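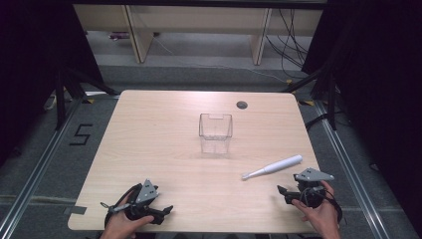 Figure 3. Head camera view during a demonstration. The operator holds one gripper in each hand; the container and the white cylindrical object are on the table.

4.2 Collection of demonstrations

All demonstrations for the tabletop tasks were collected without a robot. The operator stands at the table, holds a gripper in each hand and performs the task directly (Figure 3). We chose this way after a first period with teleoperation, in which the operators needed much time to learn the control and the motions were slow. With hand-held grippers a new operator could give usable examples on the first morning.

Each gripper carries a gray triangular plate on its top side. We ask the operators to keep the plates turned upward as far as the task allows, and not to cover them with the fingers. The cable is looped around the body of the gripper before the session. In the early sessions it was left free, and it sometimes touched the objects. Those recordings were removed.

The task discussed in this section is to pick up a slender object and place it in a transparent open container. It is simple for a person, but it has two difficulties for the policy. First, the walls of the container are clear, so the wood behind them is seen through the plastic and the edges have low contrast. Second, the object is thicker at one end than at the other, and a grasp near the narrow end often lets it rotate. We therefore asked the operators to vary the grasp point, and to include grasps that are not the best ones if they still finish the task.

Before each demonstration the object is laid on the table at a new angle. The container is also moved, but less often, after every 8 demonstrations. We did not use a fixed grid for the positions. In a small test with a grid, the operators began to repeat the same arm motion for each cell, and the data became less varied than we wanted. The two hands start apart from each other near the front of the table, with the jaws facing inward. Either hand may take the object. If the operator passes it from one hand to the other, the demonstration is kept and receives a separate label.

In total we recorded 2000 demonstrations of this task. A demonstration was rejected when the object fell from the table, when the container tipped over, or when a gripper left the head camera view for a long time. The last case was the most common. Sugeng Yeoh and Brahim Soliman reviewed the recordings separately, and they disagreed on 37 of them. These were watched again by both and decided together. Most of the disagreement was about pauses, which one reviewer had accepted and the other had not.

The same procedure was used for the other tasks of the Nyarko set, with the changes that are listed in Section 4.3. The training settings are the same for all tasks.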